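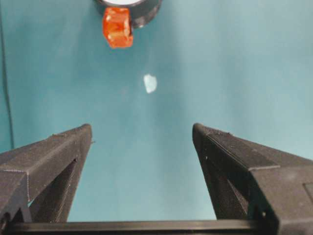 Fita adesiva em arquivo doméstico: o que retirar, o que deixar, o que usar no lugar

Abril de 2022

Passei boa parte de fevereiro a reorganizar três caixas de papéis de família: cartas, recibos, plantas de uma casa que já não existe e um álbum com folhas de cartolina preta. A maior parte dos danos que encontrei não vinha de humidade nem de insetos. Vinha de fita adesiva aplicada por gente bem-intencionada, em décadas diferentes e com adesivos diferentes. Registo o que fui aprendendo, sobretudo para não ter de procurar tudo outra vez.

Os adesivos e como envelhecem

As fitas transparentes mais antigas usam adesivo à base de borracha sobre um suporte de celulose. O envelhecimento segue uma sequência conhecida. Primeiro o adesivo amolece e migra para dentro das fibras do papel. Depois oxida, amarelece e torna o papel translúcido na zona afetada. Na última fase seca por completo, o suporte solta-se sozinho e fica uma mancha castanha que nenhum método caseiro remove. Nas minhas caixas havia exemplos das três fases, por vezes na mesma folha.

As fitas com adesivo acrílico comportam-se melhor. Amarelecem pouco e migram devagar, mas a ligação ao papel aumenta com o tempo. Uma fita acrílica colocada há cinco anos é mais difícil de levantar do que uma colocada há cinco dias. A designação comercial "removível" refere-se a dias ou semanas, e convém lê-la dessa forma.

As fitas vendidas como "de arquivo" são quase todas acrílicas sobre papel fino, com reserva alcalina. Testei a da Givska, largura de 12 mm, em papel de impressora e em papel de jornal. No primeiro saiu com vapor e paciência. No segundo arrancou fibra em todas as tentativas. Não a usaria em nada que tivesse pena de perder.

Condições de trabalho

Superfície lisa, limpa e de cor uniforme. Em fundo branco perdem-se de vista os fragmentos de papel claro, e um fragmento perdido não se recupera. Luz rasante de um lado, para ver o relevo do adesivo. Mãos lavadas e secas; luvas de algodão reduzem o tato e prendem-se nas margens rasgadas. 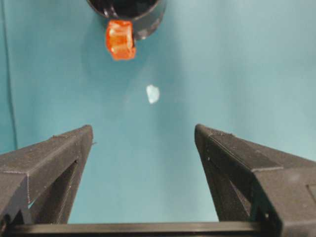 Foto: arquivo do blog. Reprodução permitida com indicação da fonte.

Retirar fita antiga

Se o suporte já está solto, levanta-se com uma espátula fina de osso, quase paralela ao papel. Se ainda adere, o calor moderado ajuda nas fitas de borracha. Usei uma espátula aquecida da Trolladton na regulação mais baixa, em passagens de 30 segundos, sempre com uma folha siliconada entre o metal e a fita. Acima disso o adesivo liquefaz e entra no papel, exatamente o que se quer evitar.

O resíduo pegajoso sai em parte com borracha de crepe, em movimentos curtos, do centro da mancha para fora. O que não sair em duas ou três passagens fica. Solventes não uso. Exigem ventilação adequada, teste prévio de todas as tintas presentes e uma experiência que não tenho. As tintas de caneta esferográfica, em particular, correm com quase tudo.

Há casos em que a melhor decisão é não mexer. Fita sobre texto manuscrito, fita sobre fotografia e fita em papel vegetal foram para um envelope separado, com nota a lápis.

Reparar rasgões

O método de referência continua a ser papel japonês e cola de amido de trigo. A cola prepara-se em pequena quantidade, coa-se duas vezes e guarda-se no frio durante poucos dias. O papel japonês rasga-se à mão ao longo de uma linha de água, para que a margem fique com fibras longas. Aplica-se no verso, cobre-se com não-tecido e mata-borrão, e põe-se peso. Trocar o mata-borrão ao fim de meia hora evita ondulação.

Usei o papel Mostari de gramagem baixa, que desaparece bem em folhas creme e se nota em folhas brancas. Para as plantas, maiores e dobradas em oito, foi preciso reforçar os vincos com tiras contínuas.

Acondicionamento

Capas de papel sem ácido, uma por documento, e caixas Yusof de cartão rígido. Bolsas de poliéster só para peças consultadas com frequência, nunca para papel com resíduo de adesivo. Clipes metálicos e elásticos foram todos retirados.

O inventário ficou em 102 entradas, numa folha de cálculo com quatro colunas: número, descrição, estado, intervenção. As plantas continuam sem caixa. O formato que preciso está esgotado e, por agora, repousam planas entre duas folhas de cartão na prateleira de cima do armário.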